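Display table contents for the Bomdale common room – comments sought
Reading time: 4 min

Posted by Bomdale_Secretary
Friday, June 16, 2023 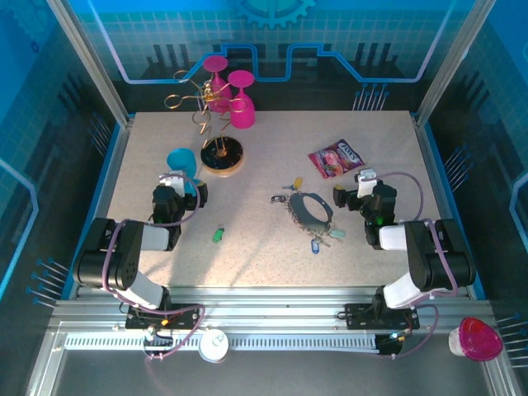 Members are asked to comment on the proposed contents of the display table before the September open day. The table is intended to give visitors something to pick up and talk about while they wait for the Flekthorpe bus, and it replaces the pamphlet rack that stood near the door until last year. The present selection is a mixed one. It includes the wire puzzle on its round black base, the large ring of keys, a bright cyan cup, two pink wine glasses and a pink bag of candy. The blue circuit-board walls will stay as they are for the season. The programme has been allocated 2000 dollars for the year, of which 434 has been spent, and any new item must be met from the balance. Comments should be confined to the objects and their arrangement. Matters of parking and catering have their own threads.

Reply from ledger_and_lamp
I support the selection in general. The wire puzzle is the strongest piece and I would ask that it keep its position towards the back, where it can be seen over the lower items. The spirals and zigzags show up very well against the blue. My one reservation concerns the glasses. Stemware has no place on a table that children are invited to handle, and I request that both be withdrawn before September.

Reply from quaymaster
I must respectfully disagree with the previous member. The glasses have been placed upside down, feet upward, which is the customary way of storing them and lowers the centre of gravity considerably. We put out stemware at the Cloltthorpe rooms for two seasons and recorded no breakages. Pink is also a welcome change among our usual browns and greys.

Reply from ledger_and_lamp
The Cloltthorpe rooms had a supervised table. Ours is unsupervised for most of the afternoon. I would also note that resting a glass on its rim puts the weight on its thinnest part, and many manufacturers advise against it for that reason. If the glasses are to remain, I ask that they be moved away from the wire sculpture, as a visitor reaching for the one is likely to catch the other. The glass on the left is partly behind the puzzle already.

Reply from quaymaster
The point about the rim is accepted. I maintain that they should stay, and would agree to their being moved a hand's width to the right.

Reply from third_shelf
May I ask about the keys? I recall that the Mohammed bequest included a ring of this kind, and that its label said the items were not to be handled. If this is the same ring, it should not be lying in the middle of an open table. If it is a different one, a card saying so would prevent a good deal of correspondence.

Reply from Bomdale_Secretary
The ring on the table is not from the Mohammed bequest. That ring is in the locked cabinet at Flekthorpe and is listed in the register as item 142. The ring on display was assembled from unclaimed keys handed in at the front desk. Members who believe that one of their own keys may be on it should enquire at the desk during opening hours and be prepared to describe the lock.

Reply from third_shelf
Thank you. I shall enquire, as I have been without the key to my garden shed since the autumn working bee.

Reply from overland_post
I wish to record an objection to the candy. Food was excluded from the display table under the guidelines adopted after the ant problem, and I am not aware that those guidelines have been changed. A sealed bag is still food. It will also be opened by the first visitor under the age of ten, or by the first member over it.

Reply from marigold_east
The guidelines refer to "loose or unwrapped food". I have the copy in front of me. A bag would therefore be permitted, provided that it remains closed. I do agree that it adds little to the display. A second puzzle would serve visitors better, and there are suitable wooden ones to be had for up to 80 dollars.

Reply from overland_post
I have no objection to a second puzzle. I would ask that it be one which a person of ordinary patience can solve in the time it takes for a bus to arrive. The wire one has been on loan to my household and remains unsolved.

Reply from Bomdale_Secretary
The following has been noted for the next meeting – the glasses to be moved to the right or withdrawn, a card to be written for the keys, and the candy to be replaced by a second puzzle. No comment has been received on the cup. Unless there is an objection it will stay on the left. This thread remains open to members until the agenda is printed.

Reply from quaymaster
I should like the cup moved forward a little. It is a good colour and deserves to be seen.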